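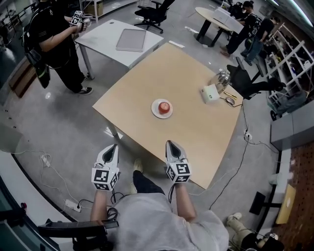
Burgi Haslinger told us in her second interview that she had stopped having lunch breaks the week she started working from home, and that it took her until May to notice. Her remark gave us the question for this section. What happens to eating when the desk and the dining table are the same piece of furniture?

We were delighted by how much people had to say about it! The diaries from Lalside and Susby run to far more pages than we had asked for, and food comes up on nearly all of them. Many of the 23 households wrote about what we call parked food, meaning a piece of fruit, a roll or a few crackers set down within reach of the work and left there until somebody gets hungry. An apple on a small plate (see the picture at the head of this section) is a good case. It needs no cutlery, it makes no crumbs to speak of, and it can wait. One diarist in Susby wrote that she put hers out "the way other people put out a pen," and several of the Lalside diaries say much the same thing in plainer words.

Parked food turned out to be closely tied to the time of day. Diarists put it out early, often along with the first hot drink, and ate it in the slow part of the afternoon. Brittany Dufour, who coded the diaries, spotted a second pattern that we had missed completely in our pilot: people who parked food also tended to bring the means of making drinks to the table, so that the trip to the kitchen shrank or went away. We had gone in thinking of the kitchen trip as a small chore. For a good many of our diarists it was the only walk of the morning, and they wrote about losing it with real feeling.

This is where the Rai diaries become so interesting. Homes there are smaller, the kitchen is often a few steps off, and yet diarists in Rai kept the walk alive on purpose. One left her cup by the sink so she would have to go and get it. Another ate only standing up at the counter for 7 weeks, got tired of that, and went back to the table with a cloth that he spread for lunch and folded away afterward. We would love to see the cloth studied in its own right.

Figure 3. A kettle and a tissue box on a desk.
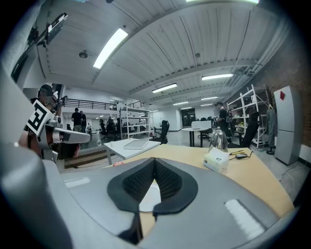 4.3 Clearing the table

Almost every diary has an entry on clearing up at the end of the day, and these entries are longer than the ones on eating. In the Granisum sample, which we added late, clearing took 2 forms. Some households moved everything to a shelf or a chair before supper. Others pushed the work things to one end and ate at the other, and in those homes the border between the two ends moved around during the week, with most of the arguments coming on the days it moved furthest.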